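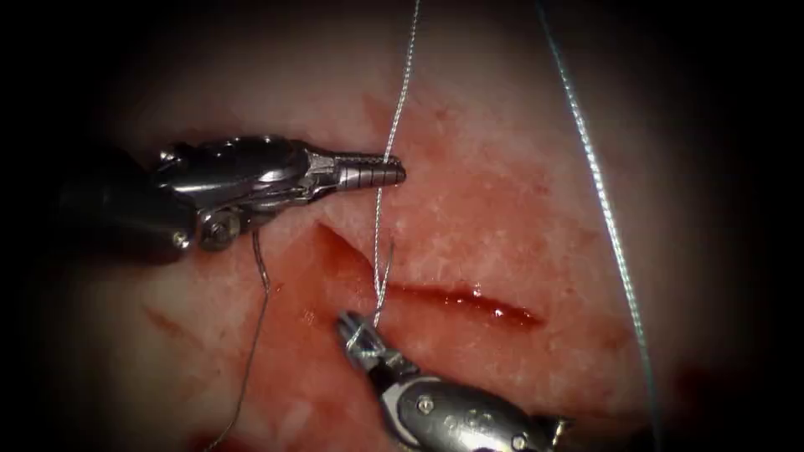 Grundlagen der Wundheilung - Skript zur 3. Sitzung
Dozentin: Hanneke Groen

Seite drucken | Seite per E-Mail versenden

1. Phasen
Die Wundheilung verläuft in Phasen, die sich zeitlich überlappen. In der Exsudationsphase wird die Blutung gestillt, Fibrin verklebt die Wundränder. Makrophagen räumen Zelltrümmer ab und locken Fibroblasten an. In der Proliferationsphase entsteht Granulationsgewebe, zunächst überwiegend mit Kollagen Typ III. Der Umbau zu Typ I dauert Monate. 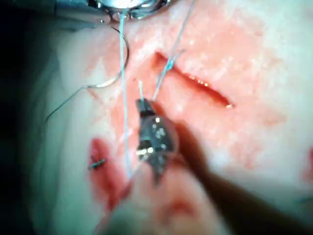
2. Primär und sekundär
Liegen die Ränder glatt und spannungsfrei aneinander, heilt die Wunde primär - die Narbe bleibt schmal. Bei Gewebeverlust oder Infektion muss der Defekt von unten her aufgefüllt werden.

3. Störfaktoren
Lokal: Infektion, Hämatom, Spannung, schlechte Durchblutung. Systemisch: Diabetes, Rauchen, Eiweißmangel, Kortison.

Zur nächsten Sitzung bitte Kapitel 4 lesen.

Kontakt: Fenna Desmet, Sekretariat | © 2019 | Nach oben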